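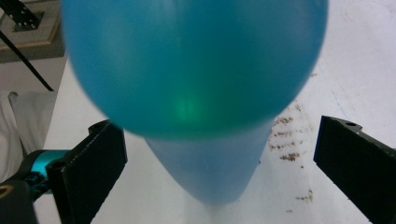

Lekico Round Balloons are plain latex party balloons sold by the bag from our warehouse in Wornerville. They come in blue, white, yellow and red, with one color to a bag. The latex is thin enough to let light through, and on the blue it shows most toward the bottom, where the balloon narrows and the color goes from a strong turquoise to a pale sky blue. If you want a solid color all the way down, order the Mundier line instead — it is a heavier balloon and costs a little more.

Bags hold 40 balloons. Cartons for schools, shops and halls hold 500, packed loose in a lined box. Item number 152 is the blue. Please put the item number on your order, as we also carry a Bednárik blue that is darker and the two do not match well side by side.

Fill with air or helium. A hand pump is fine for small jobs. Stop filling when the balloon is round and the neck is still soft, then let out a little air before you tie it. Balloons filled with air can be put up the day before. Helium balloons should be filled the same day.

Store unopened bags in a cool, dark place. Old latex gets sticky and will tear at the neck. Stock that came in during April is in the new clear bags; the older paper bags are the same balloon and will be sent out first.

Ties, ribbon and hand pumps are sold separately. Opened bags cannot be returned.

Warning: children under eight can choke on uninflated or broken balloons. Adult supervision required. Throw away broken balloons at once.

17 May 2020 — Posted by the Wornerville sales desk

Print this page | E-mail this page

Contact us | © Wornerville Party Supply | Back to top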